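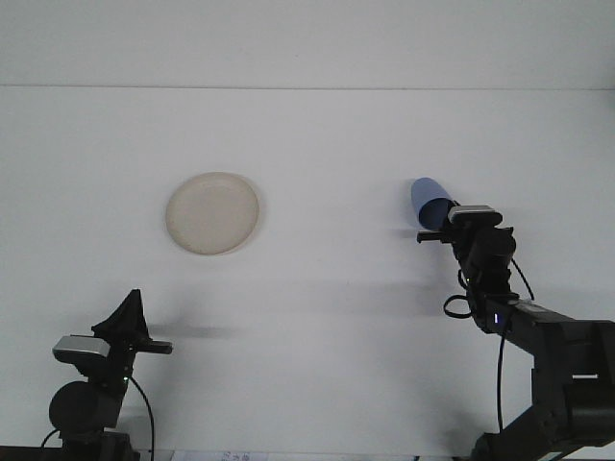 Felicidad Enriquez puts most crazed tableware down to a poor match between glaze and clay body, and she would like buyers to stop blaming the dishwasher. The body and the glaze shrink at different rates as the kiln cools. If the glaze shrinks more, it is left in tension and eventually cracks. "The dishwasher only finds the fault sooner," she says. "The fault was there when the plate left the kiln."

At Drustell, every new glaze is put through the same test. Fired pieces are heated to 200 degrees, dropped into cold water, dried and inspected under ink. The cycle is repeated 9 times. A glaze that crazes before the last cycle goes back for more silica.

Danilo Estrella keeps the records, which now run to 666 glaze and body pairings. He is sceptical of short trials. "Moisture gets into a porous body and it swells slightly over months," he says. "A quench test tells you nothing about that. We hold pieces back and look at them again after 2 years."

The Mirard range was reformulated on that evidence. The earlier version passed the quench and crazed in storage, mainly at the foot, where the unglazed ring takes up water.

Enriquez advises against keeping crazed plates for food. Estrella disagrees if the body is fully vitrified, and the two have not settled the point. The next batch is fired in May.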